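Tiltbridge Two-Arm Tabletop Cell
Product page, setup and care

Overview

The Tiltbridge is an enclosed bench cell with two arms mounted on a common front rail. It is meant for handling trials with small household and kitchen items. The arms reach in from the front and share the middle of the table, so most jobs are laid out with the container in the centre and anything that stays put against the back wall.

The cell is supplied by Palidska, built and tested, with the arms packed separately. Two people are needed to lift the enclosure on to its bench. Fitting the arms takes one person about 41 minutes the first time and a good deal less after that.

What is in the delivery

Enclosure with table surface and lined walls
Front rail, black aluminium
Left and right arms, each with gripper and wrist camera
Control boards, ready mounted on the rail
Cable set and spare cable ties
Hex keys
Printed setup card

Wall lining and tabletop covering are chosen when you order. Patterned linings cost the same as plain ones. Replacement sheets can be ordered from the Saithong store under the cell's serial number.

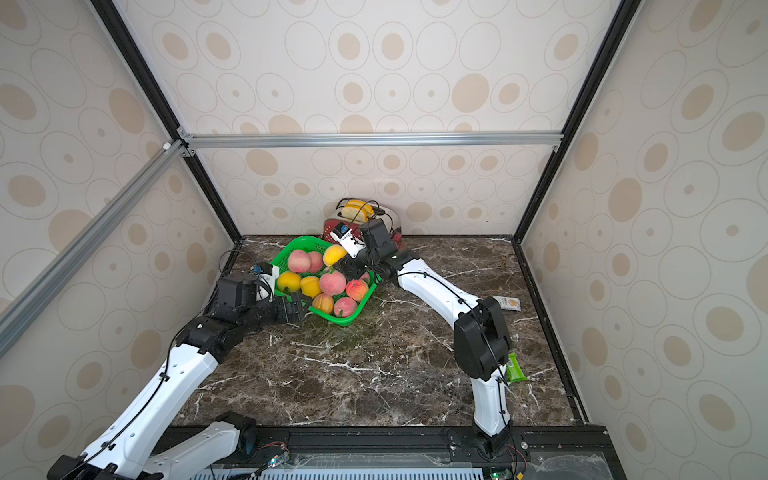 Fitting the arms

Set the bases on the rail with the power off. Push each base against its stop before tightening, and tighten the bolts a little at a time, working across from corner to corner. An arm that has been bolted down hard on one side first will sit slightly twisted, and the calibration will not hold.

Run the cables along the forearm and leave a loose loop at the elbow. Bend the elbow by hand through its full travel. If the cable pulls tight anywhere, let out more slack and try again. Do not tie cables across the wrist joint.

Connect the boards last. Left and right leads have the same plug and will fit either socket, so check the label on the lead. If the arms answer to each other's commands, the leads are crossed. Switch off, swap them and restart.

Setting the shared area

Both grippers can reach the middle of the table, and this is where they are most likely to meet. In the Plostcombe software, open Layout and set the keep-clear distance before running anything at speed. The default suits an open tray. For a basket or a bowl with a raised rim, add 8 mm and set the approach height from the rim, with the container in place.

Run the first 5 cycles at slow speed with a hand near the stop button. Soft or rounded items need a lower grip force than the default. Start low and go up one step at a time until the item stays in the fingers when the arm lifts.

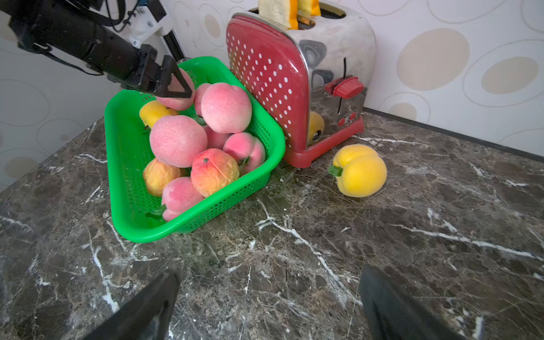

Wrist cameras

Each camera sits on a small bracket at the wrist. The bracket screws are short and will strip if forced — finger tight plus a quarter turn is enough. Check them weekly. A bracket that has shifted shows up as grips landing to the same side every time.

Clean the lens with a dry cloth. After removing or moving a camera, run the wrist calibration again, even if it seems to have gone back in the same place.

Routine care

Daily: wipe the table and the gripper fingers. Look along the cables for rubbing.
Weekly: check bracket screws, finger screws and base bolts.
Every 7 weeks: run the full calibration on both arms and save the result.
Every July: the yearly joint check, included in the service plan. Cells on the plan are booked in by serial number.

Fingers are a wearing part and are sold in pairs. Change both on the same gripper together.

Faults you can put right yourself

Arm stops with an elbow warning: usually a tight cable. Switch off, free it, restart.
No picture from one wrist: reseat the plug at the camera end first, then at the board.
Gripper closes but does not hold: clean the fingers, then raise the force by one step.
Grinding noise from a joint: stop using the arm and contact service. Do not open the joint — this ends the warranty.

Service and parts

Service enquiries go to Rafsan Dissanayake at Palidska. Please give the serial number, the software version and which arm is affected. Arms sent in for repair should be folded and packed in the original foam, without the camera bracket.

Page last updated Saturday, March 1, 2025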